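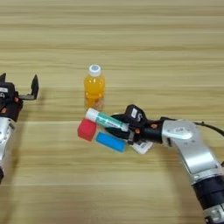
Figure 9. Two-arm table cell, right gripper closed on a toothpaste tube, left gripper open.

Home > Manuals > Zorkgate Cell > Set-Up > Grip Check

Last updated: 7 September 2025

9. Grip check after finger replacement

Perform this check whenever the fingers of either gripper have been removed or replaced. The operator must have completed the Wellora cell safety briefing.

CAUTION: Keep hands off the tabletop while the arms are enabled. The emergency stop must remain within reach of the operator.

1. Disable both arms and confirm that the status lamp is off.
2. Tighten the finger screws on each gripper evenly. Do not use thread lock on the plastic housing.
3. Move each wrist joint by hand through its range. The cable must not pull tight at any point.
4. Place the test items within reach of the right arm. Include at least one soft item, such as a tube, and one foam block.
5. Enable the arms and open both grippers fully.
6. Close the right gripper on the tube at low force, lift it clear of the table and hold for 9 seconds.
7. Repeat step 6 with the left gripper.
8. Record the result and the cycle count in the cell log.

Note: A tube that slips during the hold indicates worn pads – replace both pads as a pair and return to step 1.

Note: Capped bottles may stay on the table as obstacles. Check that the caps are closed.

Comments (3)

Ksawery Krawczyk: Our log showed 1,193 cycles when the left pads wore through. Is there a fixed interval?

Chien: We inspect ours every June and after any slip.

Brornetti Support: No fixed interval applies. Please follow the note under step 8.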